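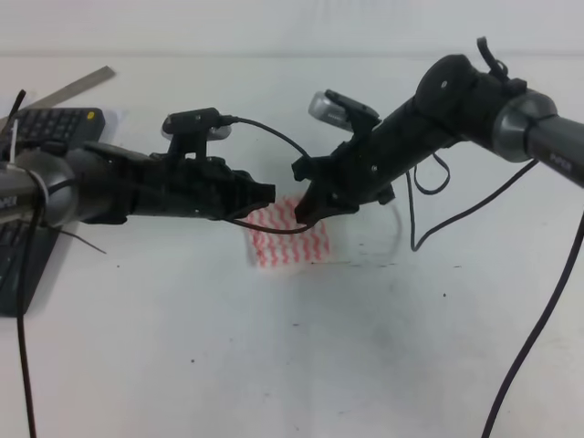 Progress Report: Linens and Small Textiles

The Pokside linen work is on schedule. As of February, 231 of the 656 cloths on the Brasstead list are sorted and folded. The red zigzag pattern on white is folded small, so it fits the narrow drawers. Another 80 pieces have stains and are set aside — El Khatib will quote for cleaning. We ask to move the unspent shelving money to storage boxes.

Elīna Urbonaitė, Pokside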